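Contents: 1689 recordings of small tabletop tasks, grouped by task and by table. Notes below cover the tables, the cups and the naming of files.

## Tasks

| code | activity | objects |
|---|---|---|
| `cup_move` | cup moved to a new spot | one cup |
| `cup_stick` | thin stick put into or taken out of a cup | one cup, one stick |
| `wipe` | tabletop wiped end to end | cloth |
| `clear` | all objects moved off the table | mixed |

`clear` is the smallest group, with 200 recordings. Its object list is stored per recording in `objects.csv`.

## Tables

Five tables are used, coded `T1` to `T5`. Table code is part of every file name – do not infer it from the folder, as `wipe` was sorted by date in the first release.

- Tops are left bare. No mats or cloths except in `wipe`.
- Cable grommets stay in place. A cup is never started on top of one.
- Start positions are listed in `starts.csv`, measured in centimeters from the near left corner.

## Layout `cup_stick`

Light wood-grain top, black fabric behind the table, round black grommet near the far edge. The small white cup stands toward the right with a thin white stick in it. 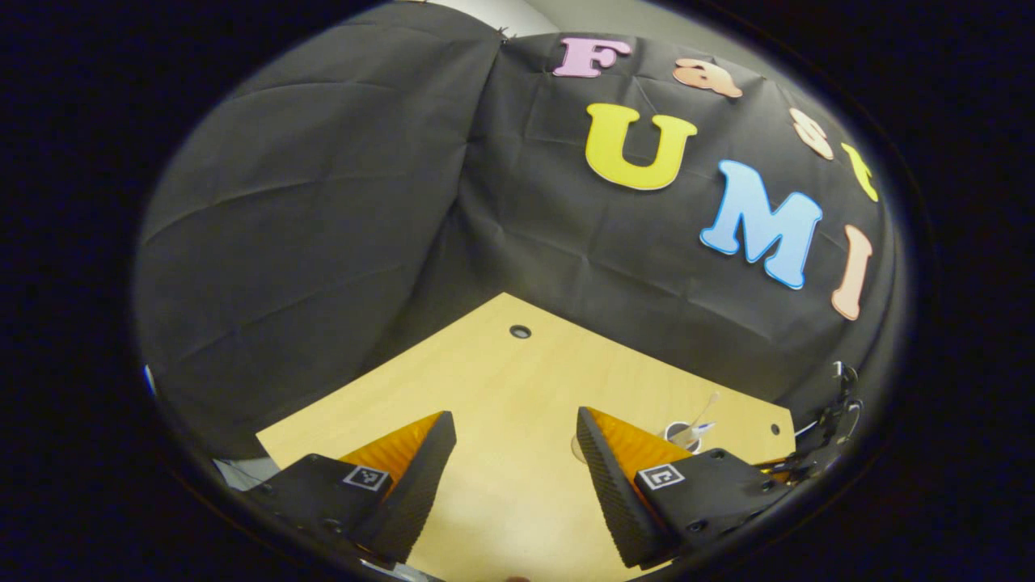 ## File names

`<task>_<table>_<number>`, for example `cup_stick_T2_0114`. Numbers are not reused after a recording is withdrawn.

## Known issues

- 9 recordings in `wipe` have no end time.
- `T4` was refinished in September. Color differs before and after – see the `finish` column.
- Stick length is missing for part of `cup_stick`.

## Maintainers

Hedvig Halvorsen (tables, start positions), Ivar Løken (labels). Project name in older files: Skemura.

Last edited March 12, 2018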